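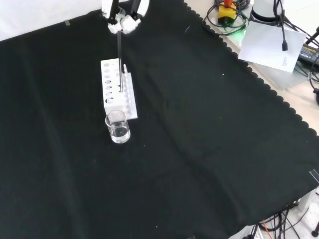 White test tube rack with a dark glass rod standing in one of its holes, and a small clear glass beaker of clear liquid.

Elau Bench Rack, White
Catalog number 2589
Supplied by Allitz Laboratory Furnishings
Category: Racks and Supports > Teaching and General Bench Use

Overview

The Elau Bench Rack is a one-piece support for test tubes, stirring rods and other narrow glassware. It is intended for school laboratories, preparation rooms and general bench work where vessels of more than one width are in use at the same time. The upper surface carries a row of round holes in varying sizes, with a larger hole toward one end. A raised section along the side provides a second strip of smaller openings.

The rack is a solid rectangular block and takes up little depth on the bench. It may be placed lengthwise, pointing away from the user, when working space to the left and right is needed for beakers or a notebook.

Using the row of holes

Each tube should stand upright without force. If a tube binds before it reaches the base of the hole, move it to the next size up. A tube that leans noticeably is in a hole too wide for it and should be moved down. Glass rods may be parked in any hole that holds them close to vertical. Rods should be lowered straight in and lifted straight out, as sideways pressure at the top of a rod is the most frequent cause of chipped tips.

The narrower strip is suited to thin rods, droppers and similar items. It is not recommended for filled tubes.

Beakers and flasks do not belong on the rack. Place them directly on the bench in front of it, where they can be reached without passing a hand over standing glassware.

Bench covering

A plain dark cloth under the rack makes clear glass easier to see and gives a steady background when the color of a solution is being judged. Any closely woven black cloth will serve. Smooth out large folds before setting down a beaker, and fasten loose corners with a small piece of tape. Cloth coverings are suitable for water and harmless demonstration solutions only. For corrosive, staining or flammable liquids, remove the cloth and use a bench tray of the correct grade.

Product details

Color: white
Form: rectangular block with raised side section
Openings: round, mixed sizes, with a separate strip of smaller openings
Weight, empty: 578 g
Unit of sale: one rack
Carton quantity: 50 racks
Glassware, rods and bench cloth: not included

Dimensions and hole diameters are given on the printed data sheet, which is sent with every order and is available in advance on request. Customers matching the rack to existing glassware are advised to consult the sheet before ordering.

Cleaning and storage

Wash by hand in warm water with a mild laboratory detergent. Use a narrow bottle brush for the holes and rinse twice. Stand the rack upside down to drain – water left in the smaller openings dries slowly and may leave a mark. Do not use abrasive powders. Do not place the rack on a hot plate or in a drying oven.

Racks may be stored on open shelving. Heavy items should not be placed on top of the raised section.

Related items

Elau Bench Rack, replacement data sheet (free of charge)
Akinola glass stirring rods, assorted lengths
Akinola low-form beakers, clear glass
Burkasley bench cloth, black, hemmed
Burkasley bottle brushes, narrow

Ordering and delivery

Orders are accepted from schools, colleges, public bodies and registered businesses. Please quote the catalog number and the quantity required. Part cartons are supplied without surcharge. Orders of 51 racks or more are shipped in two consignments, which may arrive on separate days.

Goods are dispatched from the Burkasley warehouse. The warehouse is closed for stocktaking in the first week of August, and orders received during that period are processed when it reopens. The order line closes at 4:30 p.m.

Returns

Unused racks may be returned in their original packaging. Racks that have been in contact with chemicals cannot be accepted, whether or not they have been washed. Items damaged in transit should be reported to Allitz before the packaging is discarded, with the delivery note number and a short description of the damage.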